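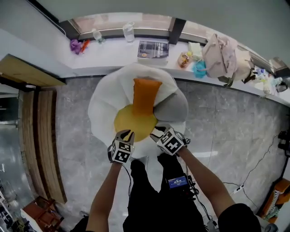 Ticket: second pair of hand-held grippers, Plilter order
Status: open, waiting on supplier
Updated: December 16, 2023

I'm still not ready to sign off the second pair, and the quote from Plilter hasn't helped. They want 4000 for the pair, with the arm mount from Skatier priced separately. My first question was what the fingers do on soft goods, and their answer was a link to a video of somebody picking up mugs. Our work is cushions and pillows. With both sets of fingers on the yolk of the egg cushion and two pillows lying on top of it, I want to know how much wear the tips can take before they need replacing, and what a set costs. Neither figure is in the quote.

Log

Entry 1. Asked Plilter for a spares list. Got a brochure. Asked again and was told spares are "available on request", so I requested them. No reply yet.

Entry 2. Cables. The quote lists one length only and calls it standard. Floor-level work needs slack, and slack ends up under somebody's feet. Asked for the longer one as a line item. They say it can be done but won't say whether it affects the warranty.

Entry 3. Marker cubes. Plilter say a scuffed cube has to go back to them for replacement, 30 days turnaround. Crăciun office asked whether we could print our own faces. Plilter say no. I'd like to see that in the contract, with a reason — at present it's one line in an email.

Entry 4. Vinaton offered a rental instead, 60 days minimum. On paper it's cheaper. The paper leaves out delivery, insurance and whatever they decide counts as damage. Parked until they send the full terms.

Entry 5. Skatier confirmed the mount fits "most" arms. Sent them our model number in November and again this week. Still "most".

Needed before this goes to finance:
Price and expected life of finger tips
Long cable, warranty position in writing
Cube replacement cost and who pays carriage
Yes or no from Skatier

Please don't raise a purchase order off the old quote. It expired and the new one has 2 lines missing. Leaving the ticket open.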